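I bought the Bruvusmont cold brew pitcher in April, after my old glass one met the kitchen floor, and I've used it pretty much every day since. It cost me 70 dollars on sale at the housewares place in Vodotcombe. That's a lot for something that holds tea and water, so I took my time before writing this up.

The good stuff first. The strainer is excellent! It's a long mesh tube that screws into the lid, and the mesh is fine enough that I get hardly any bits in my glass, even with the broken-up leaves at the end of a bag. My usual is a dark oolong from Karabulut, two big spoonfuls, filled up before bed and poured at breakfast. It comes out smooth and a little toasty, and I've stopped adding honey, which my dentist will be thrilled about.

It also fits in the fridge door. I measured before I ordered (the old one never fit, and lived on the middle shelf knocking into the mustard for years), and there's just enough room if you turn the handle toward the hinge.

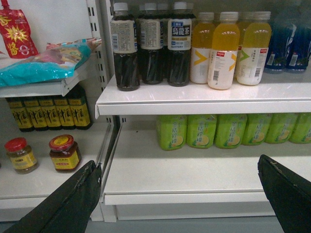

I used to buy my tea ready to drink, a bottle on the way to work and usually another one on the way home, and the pitcher has pretty much ended that. I still grab one on long drives. The homemade kind tastes fresher to me, though my friend Güven Avcı tried both and liked the store one better, so there you go.

Now the lid. It seals with a rubber ring that picks up smells like crazy. I made one batch of mint and everything tasted like toothpaste for a week – soaking the ring in baking soda helped, mostly. A spare ring would have been nice in the box. You can order one, but shipping costs more than the ring does.

Cleaning is okay. The pitcher itself goes in the dishwasher, the strainer doesn't, and you'll want a bottle brush for the bottom of the tube where the wet leaves pack in. I knock it out over the compost and rinse it right away. Leave it overnight and you'll be picking at it with a chopstick.

I looked at the Cakudex one too, which has a spout with a little push button. My brother-in-law Necati has it and loves it, but the button drips, and I don't want a puddle in my fridge door. Four stars from me, and it would be five with a better ring.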